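How to Keep a Symptom and Medication Diary Before Your Neurology Appointment

Many people come to the first appointment with a neurologist and forget half of what they wanted to say. I was the same. My hand tremor was calm in the waiting room, and when the doctor asked how often it happens, I could only answer "often". After this I started a diary on paper, and in this page I explain the method I use now, after two years and several changes.

This guide is for tremor, stiffness, slow movement, cramps and similar problems which come and go during the day. It does not replace medical advice. If you have sudden weakness on one side, trouble speaking or a sudden very strong headache, do not write in a diary, call the emergency number.

What you need

A notebook or loose sheets, a pen that is comfortable for your hand, and a clock you can see from your usual chair. If small writing is difficult for you, take a thick pen and large paper. I tried two phone apps, one of them was called Zinora, and they were pleasant, but on bad mornings I could not hit the small buttons. With paper I have no such problem.

Step 1. Choose a start day and a length

Eleven days is the length which the nurse at the Lotemgate clinic recommended to me. One week can be unusual because of a cold or a family visit. A whole month is too long for most people and the pages at the end stay blank. Choose days that are normal for you.

Step 2. Prepare the pages

Use one page for each day. Draw a line for every hour from the time you wake up until you go to bed. Then make four columns:

Time
Medicine (name and dose)
Symptom (number from 0 to 3)
What I was doing

Keep the columns wide. In my first diary the last column was so narrow that I wrote only "kitchen" everywhere, and later I did not remember what it meant.

Put the prepared sheets in one fixed place, flat, where you pass many times a day. Mine are beside the kettle. A tray or a shallow box is good for this, the sheets stay straight and do not travel around the house.

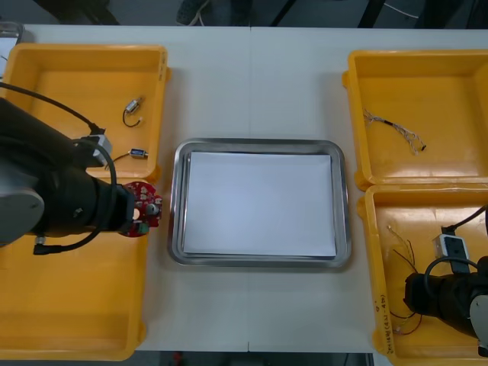

Paper kept flat in a steel tray

Step 3. Decide what the numbers mean

Write the meaning of the numbers on the first page, before you start. My list is:

0 = I do not notice anything
1 = I notice it, but other people do not
2 = other people can see it, I can still do the task
3 = I must stop the task or ask for help

Please do not use a scale from 0 to 10 if your doctor did not ask for it. I used it at the beginning and I could never explain the difference between a 6 and a 7. If you have two different symptoms, for example tremor and stiffness, give each one a letter. "T2, S1" is enough.

Step 4. Write at the moment, not in the evening

This is the most difficult part. In the evening we remember the worst hour and the last hour, and the rest is lost. Try to write when you take a medicine, when you notice a change, and at each meal. If you miss some hours, leave them blank. A blank line is better than an invented number.

Write the real time of each tablet. If the label says 8:00 and you took it at 8:40, write 8:40. Nobody will be angry, and the doctor needs it to see whether the symptoms return before the next dose.

Write the dose as it stands on the package, with the unit. "One white tablet" does not help, because the pharmacy can change the manufacturer and the next tablet looks different. Include things bought without prescription as well. I take 500 mg of paracetamol for my shoulder some days, and I did not think to mention it until I was asked.

Step 5. Add the small things

Three facts go at the bottom of each page: how many hours you slept, how much coffee or alcohol you had, and if there was something stressful. Also write falls and near falls. Many people are ashamed of near falls and leave them out. Please write them.

Once during the period, on any day, write one sentence with your usual handwriting and draw one spiral. Add the time. Doctors often ask for exactly this in the office, and it is useful to compare.

Step 6. Make a one-page summary

The doctor will not have time to read all pages. On the evening before the appointment, take a clean sheet and answer these points:

At which time of day is it worst?
How long after a tablet does it get better, if it does?
Which task is the most difficult now?
What is new since the last visit?
My two most important questions

Take the full diary with you also, and make a copy if you can. The copy shop near Triserau station asks 50 cents per page and I find it worth the money.

Common mistakes

Changing the medicine during the diary. Do not stop or change a dose by yourself to "test" it. Some of these medicines are dangerous to stop suddenly.

Writing too much. If each line takes five minutes, you will give up by the third day.

Starting again after a bad day. Bad days belong in the diary, keep the page.

If another person helps you with the writing, let them use a different color, so it is clear what you felt and what they saw.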